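Skivis: laundry folding with hand-held grippers

Hi! I'm Zdislava Matoušek, and this is the README for Skivis, the clothes-folding data I've been collecting at home since September. The grippers got built at the Pirusside workshop (evenings, mostly, whenever the good bench was free), and the folding happens on my bed, which is the biggest flat thing I own.

There are 697 episodes in `folds/`, one garment each, plus 23 in `held_out/` that I'd rather you didn't train on! Knitwear is the fun part. Thick cables bunch up at the shoulder and the sleeves never want to stay where you put them.

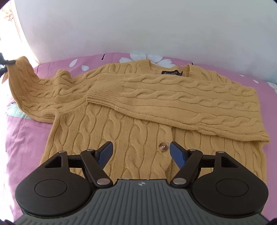
*Cable-knit sweater, one sleeve across the chest, the other in the gripper.*

Sleeves go first, then the hem comes up. Buttons, hoods and pockets are tagged in `garments.csv`. I'm still fixing labels, so pull again before you start anything big. The loader is `load_folds.py` and it wants the folder layout left alone (sorry, I hard-coded the paths).

Found a bad episode? Open an issue with its number and I'll take a look.

Related projects
- Kerekes: printed finger parts
- Vulelero: episode viewer

Filed under: Robotics, Home Builds, Datasets

© 2018 Zdislava Matoušek | Contact | Back to top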